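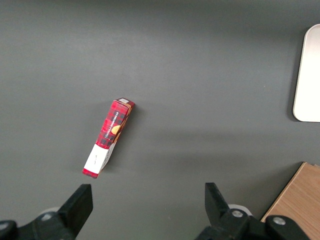 Gopinath Mathew asks why anyone would leave a steady kitchen for a restaurant that hasn't served a single plate yet, and whether we would do it ourselves.

Fair question, Gopinath. He sent it in after our first notice went up, and it deserves better than the cheerful paragraph we had underneath. So we have rewritten the advert.

Gounder Kitchen & Grill, Losmont
Kitchen and front of house staff wanted
Opening May 2023

We are opening a second restaurant, on the upper level of the Losmont shopping centre, next to the cinema stairs. The first one, on Besus Street, carries on as before. The new room seats 67. The centre's managers tell us to expect up to 700 covers a week from the start. We have heard this kind of figure before, from people who were not going to be cooking the food, and we have drawn up the rota on a good deal less. If they are right we will hire again.

Who we need

Sous chef
Chefs de partie (grill, sauce)
Commis chefs
Kitchen porters, full and part time
Floor supervisor
Waiting staff, full and part time
Bar staff
Host, evenings and weekends

What the work is like

It is a grill restaurant in a shopping centre. Lunch is quick and the tables turn over. Evenings depend a lot on what the cinema is showing. You will be on your feet. The goods lift is shared with the other tenants and is slow, so deliveries take longer than they should. We have asked about this and been told it is being looked at.

We don't use the word family to describe the staff, and we don't ask for passion. Please don't put either in your application on our account. Tell us where you have worked, what you did there and when you could start. If you left somewhere because the rota was a mess, say so.

Full-time contracts are 40 hours, paid by the hour, and anything over is paid as well. There are no unpaid trial shifts. We may ask cooks to come to Besus Street for 2 hours during service — that is paid whether or not we take you on. Tips, card and cash, go through one pot and are divided by hours worked. Managers do not take a share. Rotas go up a fortnight ahead. We managed that at Besus Street for most of last year, with a bad patch in November when we were short of cooks, and anyone who worked there then will tell you about it.

Staff get a meal on every shift, cooked fresh, and 30 per cent off at either restaurant on days off. Parking at the centre is free for staff after six and, despite repeated letters, at no other time.

Experience

The sous chef and supervisor need to have done the job before, or the one just below it for a decent stretch. For the grill we want someone who has worked over charcoal. For everything else we will train. A certificate in food hygiene is useful but we have met plenty of people with the certificate and no habit of washing their hands, so we will train you on that too.

About the opening date

The fit-out is being done by Sedis, and they say they will be finished on time. Builders do say that. Anyone who signs a contract with us will be paid from the start date written in it, and if the doors are still shut you will work at Besus Street or be in training. This is in the contract, so you need not take our word for it.

How to apply

Write to Renu Vashisht at the Besus Street restaurant, or hand a letter in at the bar between three and five. One page is plenty. Kitchen interviews are with Chidubem Idahosa, who will be head chef at Losmont, and floor interviews are with Francine Doucette. Everyone who applies gets an answer, including those we turn down.

No agencies, please.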